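Pundincombe Pole-and-Base Set: data card and notes

Version 2, Tuesday, July 16, 2024
Maintained by the Istport manipulation bench

What this is

A small set of demonstrations recorded with a hand-held gripper, plus the evaluation logs for one policy trained on them. The task is to approach a white stand (a flat round base with a thin pole coming up from the center), close on the pole, and shift the stand to a new spot on the table without tipping it. Each demonstration comes with the wrist-view video, the gripper opening over time, and the estimated camera path.

We are putting this out with more warnings than claims. Version 1 went out in February with a one-page summary that said the policy "generalizes across the workspace." We no longer think the evidence supports that sentence, and it has been removed.

Contents

demos/ – 38 demonstrations, one folder each
eval/ – 20 policy rollouts with outcome labels
calib/ – camera intrinsics and the gripper opening calibration
splits/ – the train and holdout lists
notes/ – the operator's log, typed up without edits

Of the 38 demonstrations, two are marked suspect in the metadata. The camera path drifts near the end of both, and the stand seems to slide through the table if you replay them in 3D. We left them in the folder and took them out of the training list. If you load everything in demos/ without reading splits/, you will get them too.

The headline number, and why to be careful with it

The policy moved the stand to the target and left it upright in 16 of 20 rollouts. Written as a percentage that looks better than it is. Twenty trials is a small number, and the person who set up each trial was the same person who had recorded the demonstrations. Start positions were picked by hand. We tried to spread them out, but a hand-picked spread tends to drift toward places where the picker expects things to go well, and we have no way to rule that out after the fact.

The four failures are the part we would look at first. In each one the fingers closed before they reached the pole. We called this a depth problem in Version 1. That may be right, but we never tested it against the other obvious explanation, a gripper-opening signal that lags the video. Both would look the same in the logs we kept.

The object and the view

The stand is a poor choice of object in one respect and a useful one in another. White on a white tabletop gives a visual encoder very little to work with apart from edges and shadow, so if the policy works at all it is getting by on weak cues. We liked that as a test. The trouble is the table. It carries penciled grid lines, and we now suspect those lines give the policy a position signal that no ordinary table would offer.

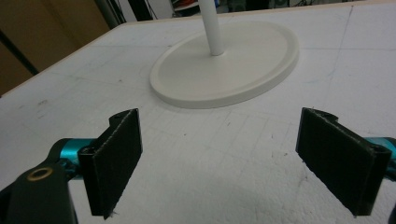

Ekanayake read a draft of this card and objected that the grid was being blamed without a trial to back it up: if the lines matter that much, cover them, run the same start positions again, and report whatever comes out, because until then the suspicion is worth no more than the original claim was.

We accept that. The covered-table run has not been done. Treat the grid as an open question and please don't cite this card as showing that pencil marks leak position. It shows no such thing. What we can say is that the lines were there in every demonstration and every rollout, so nothing in this release separates the two readings.

Shadows are the same kind of worry. The stand throws a soft one and so does the gripper, and the lighting was left alone for all of the recording. A policy could learn to close when two shadows reach a certain distance from each other. We would be mildly surprised if it had learned that and nothing else – but only mildly.

Comparison with Janton

People have asked how this compares with the Janton baseline, which is our older policy trained on teleoperated data from a fixed camera. We ran it on this task and then decided not to print the result next to the new one. The camera differs, the finger pads differ, and the Janton policy was tuned on a different table. Any gap between the two numbers would have several causes and we could not tell you which. The rollouts are in eval/janton/ for anyone who wants them. Please read the notes there before making a bar chart.

Labels

Success was judged from video by one person. "Upright" means the stand was standing when the gripper let go and still standing at the end of the recording. It does not mean the stand never wobbled. "At target" means the center of the base was inside the marked area as judged by eye. There is no second annotator and therefore no agreement score. If you relabel the rollouts, we would like a copy, especially if you disagree with us.

What we would not use this for

Training anything meant for a different object. One stand, one table and one operator went into this, and the set cannot tell you how a policy behaves when any of those change.

Ranking methods. The differences most papers argue over are smaller than the noise in an evaluation of this size.

Arguing that hand-held collection is better than teleoperation, or worse. We have an opinion, and this data does not test it.

What it may be good for

Checking a loader or a path-estimation pipeline on short clips with a low-texture background. The two suspect demonstrations are handy here as known bad cases. It may also help anyone studying early closing, provided they collect their own gripper timing alongside.

Known problems

The gripper opening is logged from the commanded value in the rollouts and from the measured value in the demonstrations. We found this after Version 1. It bears directly on the lag question above.

File times in notes/ are local to Istport and the video timestamps are UTC.

The holdout list in Version 1 shared one demonstration with the training list. Fixed in Version 2, and the policy was retrained. The rollouts in eval/ are from the retrained policy only.

Changes planned

Covered-table run, start positions drawn by script, measured opening in all logs. No date for any of it.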